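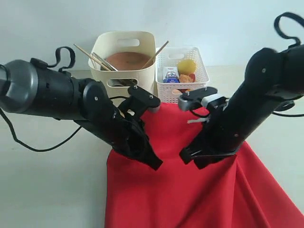 Re: wrist view or overhead view for thin objects?

Hello all,

On Saturday, December 8, 2018, a Drornell list member wrote:
> Does the wrist camera really help with sticks and cutlery,
> or is it just more data to store? We only kept the overhead.

Lovely question, and sorry for the ramble that follows! We trained the Brivirau policy both ways on 39 demonstrations of the table-setting task, and with the wrist view left out it missed the stick far more often (9 misses against 3).

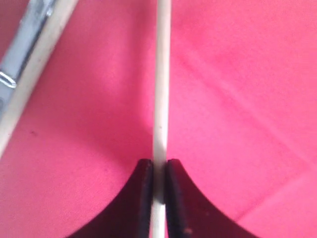
Wrist view, fingers closed on a wooden stick.

My own hunch is that the colour contrast with the cloth does a lot of the work, so do try a duller one before you believe me.

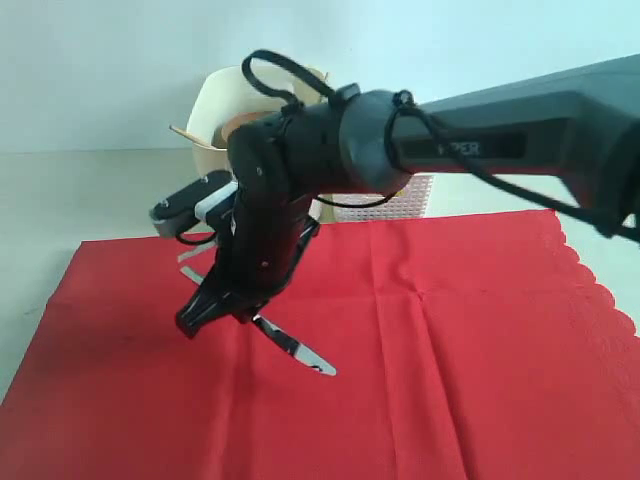

We'll rerun the lot in February with a grey cloth, and I'm happy to share the training settings before then if you'd like them.

Warm regards from the Prirnport lab

Comments
"Same result here with forks, thanks for writing it up!"
"Did you crop the wrist view at all?"

Contact the list owner | © Prirnport Robotics List | Back to top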